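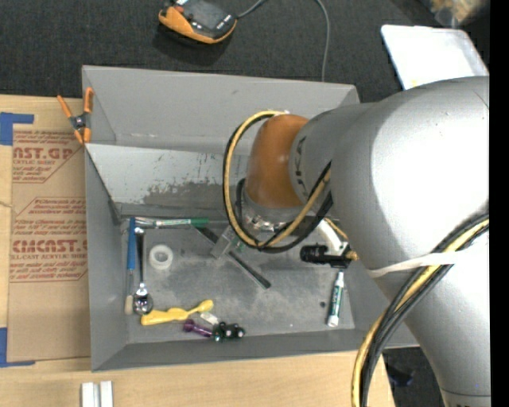 Stuck in the Jilten flooded mines, can't find the second lever

oanabarbu
Hi all! I've been going in circles down here since dinner (loving it anyway, the music is gorgeous). I drained the upper chamber and got the first lever, but the gate by the waterwheel still won't budge. I'm level 18 if that matters. Do I need something from the village first?

Kong_DS
Level doesn't matter, don't worry! Swim back under the waterwheel, climb the left-hand ledge and look for the cracked wall. The lever is behind it. You'll want the pickaxe from Garcia, the old smith, and he sells it for 156 coins.

muralis
I'd have to disagree with my friend up there, you don't need to buy anything. Lure one of the big crabs over and let it charge the wall. I got through with 2 coins to my name!

Kong_DS
Ha, fair, but the crab got me killed so many times in June that I'd still pay the old man gladly.

eunji74
The crab trick works on easy, but on hard mine just kept turning around before it hit anything. Save at the shrine before you try it, dear.

oanabarbu
Bought the pickaxe, gate's open! Thank you all so much. Now there's a very large eel.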